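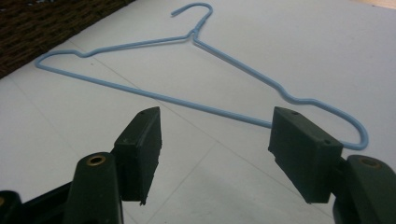
Stostcombe patrol boat refit - who gets the gearbox work?

Started by keelblock, 2019-06-29

keelblock
Local paper says the Stostcombe yard has picked Fodell to overhaul the main gearboxes on the two patrol boats coming in for mid-life refit. Kollow had the last lot and I thought they'd get it again. Anyone know if the contract is signed or just preferred supplier?

tidewrack44
Preferred supplier only. The yard still has to win the refit itself and the department hasn't announced that. Fodell put out a release worded as if it was done, which it isn't.

dieselbay
Signed or not, it's a poor choice. Fodell has never stripped a marine box that size. They do mining gear. Kollow has the test stand and the labour already trained on it.

keelblock
Didn't Kollow run late last time?

dieselbay
Eleven weeks, and most of that was waiting on bearings from overseas. Not their fault.

slipway_sal
I was on the yard side for that one and I don't agree. Bearings were four weeks of it. The rest was Kollow finding wear in the clutch packs and taking forever to send a variation through. We had a hull sitting on the hardstand with nothing to do but paint.

dieselbay
Fair enough on the variation. I'd still take a late gearbox over one done by people learning on the job.

tidewrack44
Fodell bought the Kazlauskienė workshop in November, so they have marine people now. Kazlauskienė did ferry gearboxes for years. That's probably what got them over the line.

dieselbay
Ferry boxes are a different animal. Lower power, no sprint loads. And how many of the old crew stayed after the sale?

tidewrack44
Don't know. I heard most of the fitters, but not the bloke who ran the test bench.

oldstoker
What about the shaft alignment? On the first refits that was a separate package and it caused half the arguments. Gearbox mob blamed the alignment mob and the yard paid for both to come back.

slipway_sal
Same package this time, as I understand it. Whoever does the boxes does alignment and attends sea trials. The yard pushed for that.

oldstoker
Good. Should have been that way from the start.

keelblock
So if the refit goes to another yard, does Fodell get anything?

slipway_sal
No. The offer is tied to Stostcombe. Another yard would bring its own supplier, and that could well be Kollow.

dieselbay
Which is why Kollow haven't said a word.

keelblock
Right, thanks. I'll change the thread title to say it's conditional. If anyone sees the department's announcement, post the link.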